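Search posts
Search
Reading time: 2 min

Rosalba Zuccaro
Thread on the ferry from Calach to Murari, for anyone planning it on the way south. I took it in May. Posting the practical side only.

The timetable at the Calach bus station is out of date. The one taped inside the ticket window at the pier is correct. Departures at 7:15 and 13:40. The afternoon boat is the first to be dropped when the wind picks up.

Foot passenger fare is 300 one way, cash, no cards. A bicycle adds 40. The clerk does not change 1,000 notes before the first sailing, so break one in town the night before.

Capacity is 168, painted on a plate by the gangway. They count people on with a hand clicker and stop at the number. I was there 50 minutes early for the morning boat and had no trouble. People who came off the 7:05 bus did not get on.

Large bags go on the lower deck before you board. You get a paper tag with a number and the crew keeps the other half. Keep the tag, they check it at Murari. 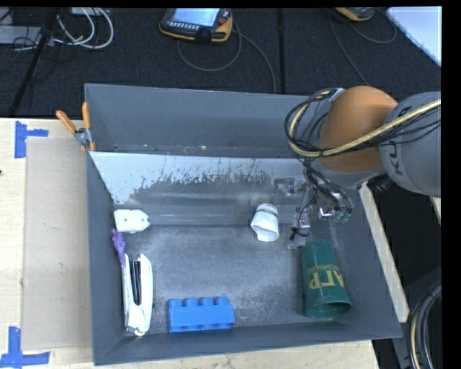
Lucinda Ridgeway: Did the lower deck stay dry? I crossed in the fall and my pack came off soaked on one side. Also they had moved the 13:40 to 14:10 and only the pier office knew.

Mine was dry, but the lake was flat that morning. I'd use a liner either way. Thanks for the 14:10, I'll treat the afternoon time as seasonal.

Crossing time was 2 hours 20 minutes, pier to pier. Upper deck is open with bench seats and no shade after the first hour. The indoor cabin is over the engine. It is loud and smells of diesel. Sit on the left side going south if you want the cliffs.

Food on board is tea, crackers and boiled eggs. The tea ran out before the halfway point. There is one toilet, at the stern, and no paper.

At Murari the pier is on the north side, a 25 minute walk from the main street. The road is paved but has no sidewalk. Shared vans wait for the boat and leave when full. If you are slow getting your bag, you walk.

The first guesthouses you reach are the most expensive. Past the market, prices drop by a third for the same kind of room. Ask whether hot water is solar. Mine was, and it was gone by 8 in the evening.

Going back, tickets are sold at the pier only from 6:00 on the day of travel. No advance sales in that direction. I returned by road instead, and I'll put the bus details in a separate thread.

Recent
Skostuvix pass on foot, water sources
Crenshaw to Calach by night bus
Murari market, opening hours
Which SIM cards worked on the lake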